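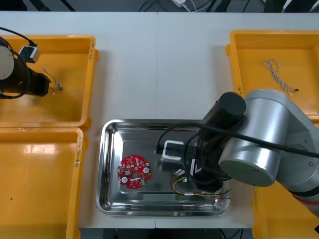
What is the best way to keep small electronic parts in order on a workbench?

Give each kind of part a shallow container of its own, keep the containers in fixed positions, and use one separate tray for the item being worked on. Parts that share a container should be parts that are used together.

The guidance below is issued by Zenstead for members using the shared benches at Skollotar and McIver. It applies equally well to a desk or spare table at home.

Setting out the bench

Clear the surface completely and wipe it with a dry cloth before any parts are brought out. A plain, light-colored surface is preferred, as dropped screws and short lengths of wire are easier to find on it. Place the work tray in the center and the storage bins to either side, within reach of a seated person. Members should leave a hand's width between bins so that each can be lifted without disturbing the next.

Bins should be low enough that the contents can be seen from the chair. Deep tubs encourage piling, and connectors at the bottom of a pile are often bent. Where the bench has a join in its top, keep open bins clear of it.

Bare circuit boards should be held by their edges and laid flat. Do not stack one board directly on another. Boards that will not be used the same day are to be returned to an antistatic bag.

Labeling

Every container that leaves the bench must carry a label. The inventory at Skollotar now lists 2,292 containers, of which 323 were found without a legible label at the March check. Most of these had been marked with paper stickers that had peeled away.

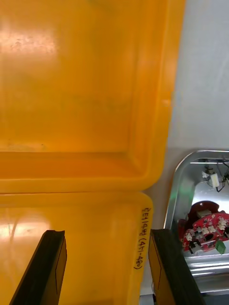 Permanent marker written directly on the plastic lasts longer than a sticker, provided that the surface is clean and free of grease. Write the code first and the number range after it, and use the same order on every container. Allow the ink to dry fully before handling. Old marks can usually be removed with rubbing alcohol on a soft cloth; test a small area first and keep the room aired.

Lids should be closed whenever a container is carried. A lid that no longer sits level should be reported to the Zallska desk, where replacements are kept. Members are asked not to repair hinges with tape.

Wires and connectors

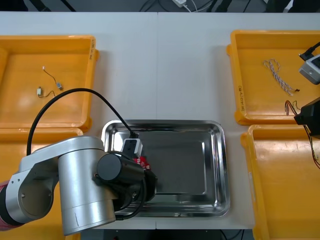 Short leads tangle quickly when they are stored together, and most damage occurs when one is pulled free of the others. Keep no more than 6 leads in a bin, laid side by side with the plugs facing the same way. Two small parts in a shallow yellow tray, a thin dark wire with a tiny white plug and a beige connector on a short lead, can each be picked up without touching the other, and this is the spacing to aim for. Longer bundles should be tied loosely at 2 points with reusable ties.

Hold a plug by its housing when disconnecting it. Pulling on the wire loosens the crimped contact inside, and the fault may not show until much later.

Clearing away

Return loose parts to their bins before leaving the bench, including any that are to be used again the next morning. Empty the work tray last and check its corners for washers and wire ends. Offcuts go in the metal waste tin and must not be swept onto the floor. Bins are to be put back on the shelf in code order with the written side facing out.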